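Hemming pants when you are five foot two

Every pair of pants I have bought since high school has been too long. Petite sizes help some, but the brands do not agree on what petite means, and the thrift store doesn't sort by inseam. So in February I got tired of paying the tailor on Gukier Street and started doing my own hems again.

My mother taught me on a machine that weighed as much as a dog. Mine is lighter and lives in the hall closet. I use it for maybe half the hems. The rest I do by hand in front of the TV, because a blind hem on a thin fabric looks better that way and I don't have to clear the kitchen table.

What I do first is wash and dry the pants twice. I skipped this once with a cotton pair and ended up with ankles showing all summer. Then I put on the shoes I plan to wear with them, fold one leg up, and pin it at the back. Pinning at the back matters more than the front. If the back touches the floor it will fray in a month.

After that I take them off, lay them flat and measure from the fold to the old hem. I take the same number to the other leg. My left leg is a little shorter, but I ignore that.

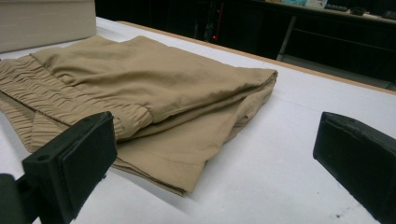 Maxine McKinnon

Pull-on pants are the hardest to measure. Elastic waists sit wherever they feel like sitting, and by lunch they have moved. I walk up and down the stairs a few times before I pin, then check again. On my last pair that changed the hem by half an inch.

For thread I go one shade darker than the fabric. Tan is annoying to match. Waaka Fabrics has a decent wall of it, though the store closes at 4 and I never make it on a workday.

I leave an inch and a half folded inside in case I want the length back. Some people cut it down to an inch. On heavy fabric I would too.

The tailor charged me 23 dollars for the last pair she did. She did nice work and I'll still take her anything with a lining. I have a wool skirt from my aunt that needs to go over there before it gets warm, and a coat with a torn pocket.

Next I want to try taking in a waist.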